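Over the Side

The first thing you are asked to do at Kenudel is sign a form. The second is stand on a scale. After that comes a harness check, a walk up a steel staircase and a wait on a platform 200 feet above the reservoir, with Luton a smudge on the horizon.

Kenudel is a swing site. Jumpers step off a fixed platform on two ropes anchored to the far side of the gorge, drop for a couple of seconds and then travel forward in a long arc over the water. It is a different feeling from a bungee, with no bounce at the bottom and no hanging upside down. Most people are winched back up within five minutes.

Selamawit Mersha has run the platform since the site opened. Before that she worked as a rope access technician on bridges and cooling towers. She did not set out to work in leisure.

"I answered an ad for three weeks of rigging," she said. "Then they needed a person to stay and check it." 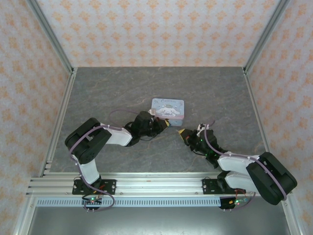 The checking takes up most of her day. Ropes are logged by the number of drops they have taken and are retired at 400, whatever shape they are in. In its last full season the site put 3,559 people off the edge. Of those, 1,162 had booked as part of a group, mostly birthdays and office outings. December is the slow month, when the crew strips down the winch and repaints the stairs.

I jumped in the early afternoon, between a father and his teenage daughter and a man who had been given the voucher two years earlier. The daughter went without a word. The man with the voucher asked to go last and then asked again how long the drop was.

Mersha does not count down from five. She counts from three, and she will do it only twice. If you are still on the platform after that, you step back, unclip and let the next person go. You can try again at the end of the session at no charge. She said plenty of people do, and that the second attempt is usually quicker.

The drop itself was loud. I had expected quiet, but the wind in the helmet drowned out everything until the ropes took my weight. The swing out over the water was slow enough to look around. I would do that part again tomorrow.

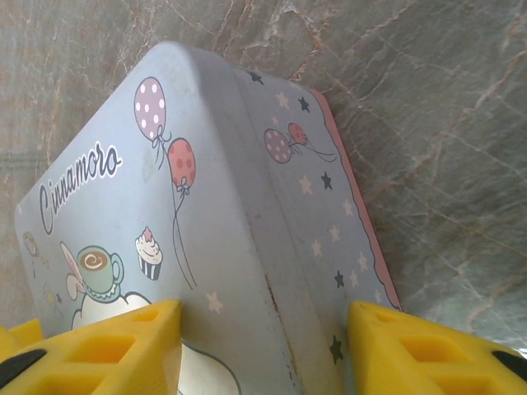

A tin with Cinnamoroll artwork.

Kenudel sells single swings and tandems, and the Susska trail from the Younis parking lot is the easiest way in on foot. Wear shoes that lace up. Glasses need a strap, which the front desk will lend you.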